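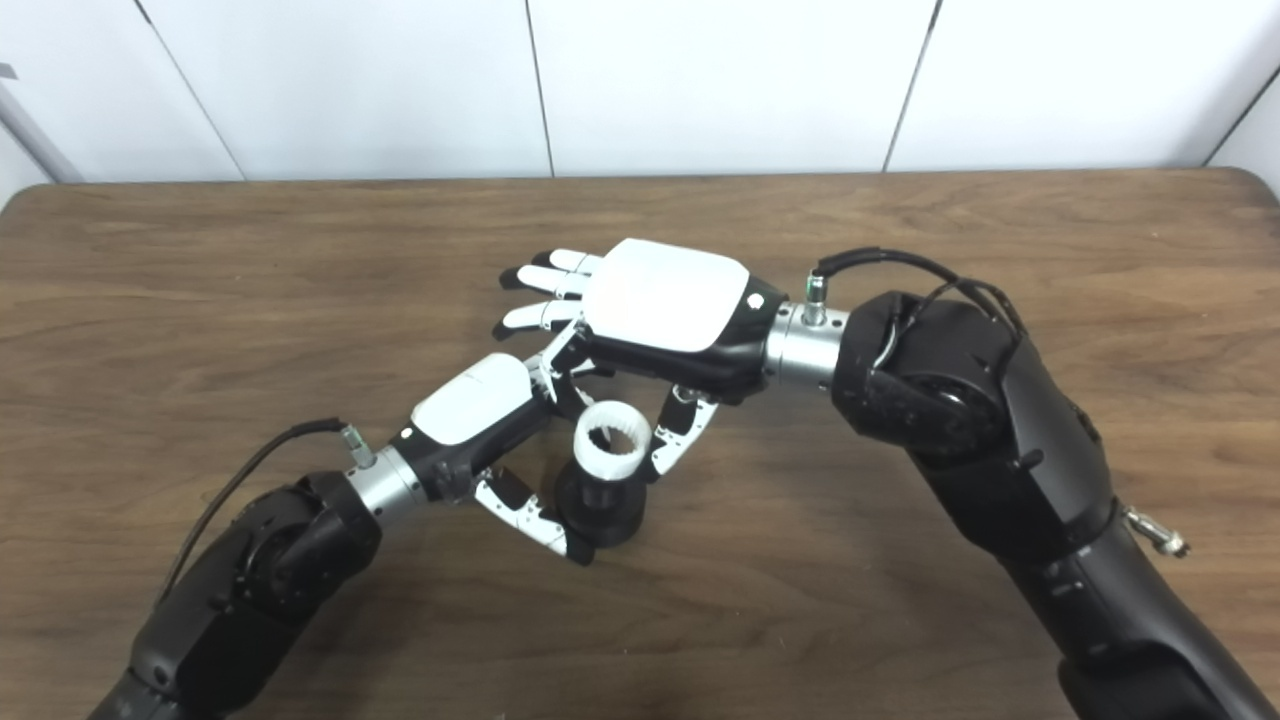 *Clear table, both hands.*

Glasses tips, all in one place finally. People keep asking me the same stuff so I'm just pasting my notes. Plastic and metal frames both unless I say otherwise.

## Cleaning

Rinse first. Always. Dust is grit, grit plus a shirt hem = scratches. Lukewarm tap, not hot, hot water is hard on coatings.

One drop of plain dish soap on wet fingertips. Plain means no lotion, no "softens hands" stuff, it leaves a film you'll chase all day. Both sides of the lens, then nose pads, then along the top edge where the gunk sits. Rinse again. Shake. Pat dry with a clean cotton dish towel that was washed *without* fabric softener.

No paper towels. No window cleaner. No vinegar on coated lenses, I know your aunt does it.

Microfiber cloths - wash them! Nobody's cloth is clean. In with the socks is fine, just skip the softener and the dryer sheet, hang to dry. I keep one in the car, one by the bed, and a stack in the kitchen drawer from the Jemitz outlet in Zorncombe (bag of 20, cheap, they shed a bit the first wash).

Green crud on metal nose pads: old soft toothbrush, soapy water, go gently around the little arms becuase they bend. If the pads have gone yellow all the way through, scrubbing won't help. Swap them.

## Loose screws

Get a screwdriver that fits. The one in the holiday cracker doesn't. A sloppy tip chews the slot and then you've got a real problem.

- Fold a light colored towel on the table, work over that. Screws bounce.
- Open the temple about halfway so the hinge holes line up.
- Turn until it just stops. Don't crank it.
- Temple should hold its position but still fold without a fight.

Keeps backing out? Tiny dot of clear nail polish on the screw head once it's snug. Let it dry before you fold anything. Keep it off the lens, and please don't go fixing the smear with remover - acetone eats plastic frames and lots of lenses too.

Lost the screw completely: a bit of wooden toothpick pushed through and snapped off gets you home. Fishing line melted at both ends also works but do that with the lens OUT.

Spare screws, I bought the Aoki assortment, 200 peices in a little flat case. Will outlive me. Sort them by length before you need one, not while you're squinting with no glasses on.

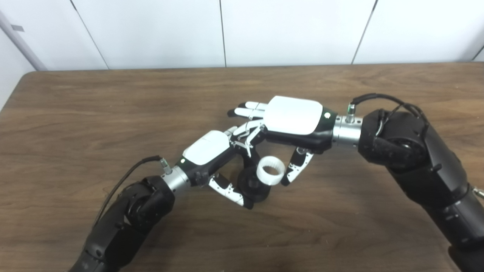 Nanami Hosoda wrote in about the nail polish: works great, but put it on with the tip of a pin, the brush that comes in the bottle floods the hinge and then the temple won't fold at all. She's right. Pin it is.

## Nose pads

Two kinds mostly, screw-in and push-in. Look before you order. Measure the old one across the long side, match it. Silicone is grippier, hard plastic lasts longer.

Screw-in: same as above, towel, small driver, don't lose the screw. Push-in: thumbnail behind the pad, lever it out, new one clicks.

Pads sitting crooked - nudge the arm a hair at a time. Try on. Nudge again. Metal that's been bent back and forth a lot will snap.

## Crooked frames

Put them upside down on a flat table, temples open. Rocks? Something's bent.

Metal, small bends with fingers. Plastic needs warmth first, bowl of warm water for around 50 seconds, temple only, keep the lenses out of it. Bend slow. Rimless or expensive: leave it, take it to the shop. Most will straighten a pair free or close to it. Lirudwood Optical did mine while I stood there.

## Storing

Hard case. Lenses up if you have to set them down. Never on the dashboard in September or any other hot month, coatings craze and that's permanent. Not on the bathroom shelf either if you use hairspray.

Old pairs - keep one as a backup, prescription written on masking tape inside the case. Donate the rest.

Hinge that's cracked through, not just loose: glue won't hold. Didn't for me, three times.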